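Partington Fund for Applied Research
Progress report, second period
Project: Hand demonstrations for delicate grasping
Prepared by the Astby group for the program manager

Where we are

The last report promised that by now we would have a glove rig that works, a set of demonstrations recorded with it, and a policy trained on those demonstrations that could pick up something fragile and put it down again in the same number of pieces. We have the first two. The third exists in a form we would describe as promising if we were writing a press release, and as shy if we were writing to you, which we are.

For anyone joining the file at this point: we record people handling things with their own hands, wearing gloves that carry finger sensors and a marker cube on the back of each hand, and we use the recordings to train a two-handed robot. The bet in the proposal was that this would be faster than having a person drive the robot remotely, and that the hand motion would carry over well enough to be worth the trouble of converting it. The first half of the bet has paid. The second half is the subject of most of what follows.

Data collected

We now have 275 usable demonstrations. The target for the period was higher, and the gap is nearly all due to the first month, when a loose connector in the left glove gave us a thumb that appeared to bend backward at the wrist. Those recordings have been kept in a separate folder. They are no good for training but they are popular with visitors.

The objects are ordinary desk and kitchen things, plus the dried flowers we added in October. The flowers were chosen because they fail in an honest way. Grip a plastic cup too hard and it mostly forgives you. Grip a dried stem too hard and you find out at once, and so does the carpet. Recording sessions run at a normal desk with normal clutter left on it, as agreed at the review, so that the policy can't learn that the world is a bare tabletop with one thing in the middle.

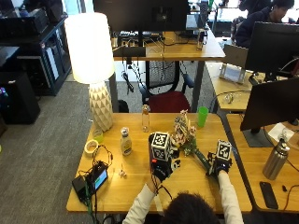 Marker tracking

The cubes have been the dullest part of the project and took the most time. Each face of a cube carries its own pattern, and as long as the camera can read one face we can recover where the hand is and which way it points. The trouble comes when both hands work close together, which is how people insist on holding flowers. One cube hides the other, or a sleeve creeps up, and the position estimate takes a short trip across the room before coming home.

We tried three fixes. A second camera, mounted high, did most of the good. Smoothing the track in software did some, at the cost of rounding off the quick little corrections we most wanted to keep, so we turned it down until it was barely there. The third fix was asking the wearers to keep their hands farther apart. They did so for one afternoon and produced the least natural motion in the whole set, and we threw it out.

With the second camera in place, dropped tracking went from 37 sessions needing manual repair in the first half of the period to two in the second. Manual repair means a person scrubbing through a recording and marking where the hand plainly was. It is slow and bad for the temper, and we would like to do no more of it.

What the flowers taught us

Our segmentation code split every demonstration into reach, grasp, move and release. That holds up nicely for a bottle. With a bouquet, people don't grasp once. One hand steadies the blooms while the other shifts along the stems, then they trade, then somebody changes their mind. The code found as many as 24 separate "grasps" in a single recording, most of them a finger settling.

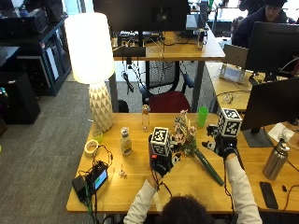 So the four-part scheme is gone for anything handled with both hands. In its place we label which hand is carrying the load at each moment and let the rest be continuous. It took two weeks to write and made the code shorter, so we are a little embarrassed about the eight months we spent defending the old version, including in the last report to you, on page two, with a diagram.

Retraining on the new labels was the clearest gain of the period. On a test of 30 bouquet pickups, the old policy finished nine without visible damage. The new one finished 17. Of the remaining 13, most went wrong at the handover between hands, where the robot lets go with the first slightly before the second has really committed. We have all worked with people like that. The cause seems to be timing: the glove reports contact through the fingertips a touch earlier than the robot's fingers can feel it, and the policy believes the glove.

Gloves

Wearers can manage a session of half an hour before the fit starts to bother them. Past that point the motion gets stiffer and the remarks get shorter. We have moved to more sessions of less length. The cables at the wrists remain a nuisance, and the Dillent wireless boards that were to replace them arrived with the wrong connector. Replacements are on order. We have stopped giving dates for them.

Spending

We are under budget on equipment, thanks to the boards mentioned above, and over on dried flowers, a line that did not exist in the proposal and which your accounts office at Waltville has now queried twice. They are consumables. We have begun reusing the sturdier bunches, and a stem wrapped in tape lasts through many more recordings than a bare one. It also grips differently, so wrapped and unwrapped bunches are tagged separately in the data.

Next period

Fix the handover timing, first by delaying the glove's contact signal to match the robot and, if that proves as crude as it sounds, by adding a check that the second hand is holding some weight before the first lets go.

Record a further set with wearers who haven't worked on the project. Everyone so far knows what the cameras want, and it shows.

Run the bouquet test again with the lamp off. All 30 pickups were done with it on, and we have a suspicion about that which we would prefer to confirm ourselves before the reviewers do.

We ask for no change to the total. We do ask to move part of the unspent equipment money into consumables, and we have attached the form, filled out in full this time.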